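Limpeza de piso vinílico em régua

Retire do piso cadeiras, cestos e outros objetos soltos. Aspire no sentido das réguas, com escova de cerdas macias. Levante as barras das cortinas antes de passar o pano.

Dilua 200 ml do detergente neutro Rarel em 4 litros de água. Torça bem o pano de microfibra; a água parada infiltra nas juntas. 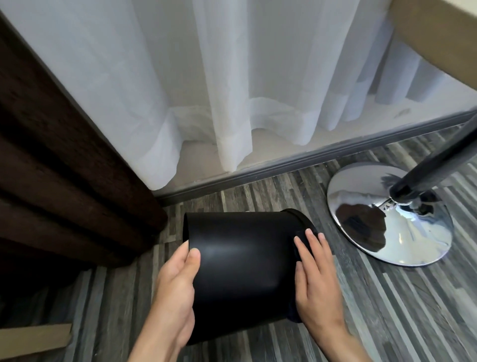

Um leitor comentou que, com água dura, a diluição indicada deixa película opaca e que prefere usar metade da dose. Nesse caso, faça o teste em uma régua junto à parede.

Enxágue com pano limpo, trocando a água a cada cômodo. Aguarde 2 horas antes de recolocar os móveis. Não use cera nem vaporizador.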